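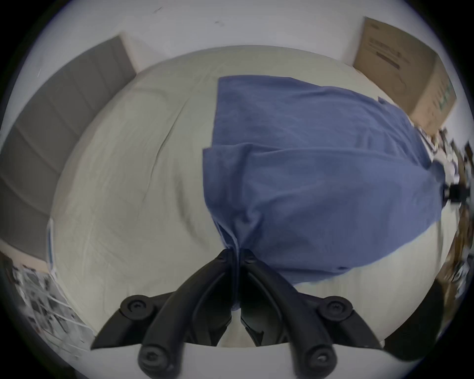 Pekundale is the second feature from Esi Nartey, and it arrives with the sort of festival praise that makes me want to check my wallet. It follows Condik, a widowed ferry clerk who finds 3862 pounds in a coat bought at a jumble sale and spends the rest of the film not telling his sister. Nartey is very fond of housework as a stand-in for grief. Long stretches go by with bedding and laundry, the pale fitted sheet, the crumpled blue cloth lying on it, and we're meant to feel the weight of a marriage in all this. I mostly felt the weight of the running time.

The first 20 minutes are good, mind you. The ferry office is sharply drawn, and there is a lovely bit of business with a jammed ticket drawer that tells you more about Condik than his big speech does later on. Then his old schoolfriend Fuchs turns up wanting a loan, and the film starts explaining itself. Fuchs says what Condik is feeling. Condik's sister says it again over soup. By the time the money goes missing I'd guessed where it was, and so had the man behind me, who said so.

The score doesn't help — 11 separate cues by my count, nearly all of them the same mournful cello. One would have done.

Nartey can plainly direct actors, and the quarrel on the slipway is as good as anything I've seen since April. But I don't buy the ending, which jumps forward 21 years and asks us to forgive a character the film has barely looked at. Girum, her scruffy debut, was shorter and ruder and I'd sooner watch that again.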